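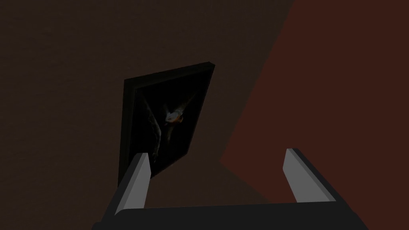 Testbridge Robot Simulation Users Group
Minutes of the working meeting on good practice for simulated arm recordings

Date: 3 March 2023
Chair: Yevdokiia Ostapchuk
Minutes: Yevhen Dovhaniuk
Also present: members from the Astlow and Poslow sites, two guests from the Salazar lab (joined from item 3)

1. Minutes of the last meeting

Accepted with one fix. Under item 4, "arm speed" should read "gripper closing speed." Yevhen has corrected the shared copy.

2. Where we are with the recording rules

Yevdokiia opened with the good news: the draft rules now cover every step from loading a room to signing off a finished recording, and both sites have been working from the same draft for the whole round. This is the first time that has happened, and people were really pleased! The last round produced 1,071 recordings. Of these, 363 were sent back under the new checks, nearly all for missing notes or a wrong start pose. Poslow said the reasons given on the return slips were so much clearer than before that most could be fixed the same day.

There was a short discussion on whether 363 is too many. The Astlow members felt it was high but fair for a first round. Agreed to compare with the next round before changing any limits.

3. Wrist view and lighting

Long item, and a lively one. Several rooms in the shared set are very dim, and dark objects on dark walls are hard to make out from the wrist view. Astlow would like a minimum brightness. Salazar would like to keep the dim rooms exactly as they are, as real houses have dim hallways too and a policy should get practice in them.

Both sides had a point, and the wording we reached is a nice piece of joint work:

3.1 Dim rooms stay in the set and are tagged "low light" when the room is loaded.
3.2 Both fingers must be visible in the wrist view at the start of every recording, with the gripper open and nothing held.
3.3 The operator may not brighten the room partway through a recording. If the light has to change, stop and begin a new one.
3.4 If the target object can't be told apart from what is behind it, write that in the notes field. Don't guess at the name.

On 3.4, Poslow asked what to do about wall decoration, such as paintings. Agreed that a picture on a wall counts as background unless the task sheet names it. It needs no label of its own, but the arm must still keep clear of it (see item 4).

4. Keeping clear of walls and fixtures

The old rule said "avoid contact where possible," and everybody reads that differently. Yevhen proposed a plain number and the meeting liked it. In free movement, no part of the gripper comes closer than 23 millimeters to a wall or a wall-mounted item. Approaches to a named target are exempt for the last part of the move, and the exempt part must be marked in the log.

Question from Salazar: does the distance run from the fingertips or from the base of the gripper? Answer: from whichever part is nearest. A wide base can brush a wall while the fingers are still well away, and two of the returned recordings had this fault.

Question from Astlow: do contacts in simulation matter, when nothing can break? Yevdokiia spoke strongly for treating them as real. Habits learned in the simulator go straight to the hardware, and she would much prefer to see them fixed on a screen. General agreement, and some cheerful stories about dented cabinet doors which are left out of these minutes at the request of the people concerned.

5. Length of recordings

Upper limit set at 600 seconds. Anything longer gets split at a point where the arm is at rest. Poslow wanted the split points chosen by script, Astlow by hand. Left open. Each site will try its own way during March and bring notes.

6. Sign-off

The person who made a recording does not sign it off. This was already in the draft but had slipped at Astlow during a busy stretch. They raised it themselves, which the chair thanked them for. The sign-off sheet will now show both sets of initials side by side.

Salazar asked whether they could adopt the sheet for their own work. Yes, with pleasure! Yevhen will send it along with the filled-in sample and the list of return reasons.

7. Any other business

The log viewer still shows joint angles in radians on one page and degrees on the next. Astlow has a patch and will share it.

Poslow has written a one-page starter guide for new operators. It was read out in part and got a very warm reception. To be added to the rules as an appendix once the start pose drawing is redone.

Actions

Yevhen: update sections 3 and 4 of the draft and send it round; send the sign-off sheet to Salazar.
Yevdokiia: add the "low light" tag to the room list.
Astlow: share the log viewer patch; notes on splitting by hand.
Poslow: redo the start pose drawing; notes on splitting by script.
Salazar: read the draft with fresh eyes and mark anything unclear.

Next meeting to be set by email once the split notes are in.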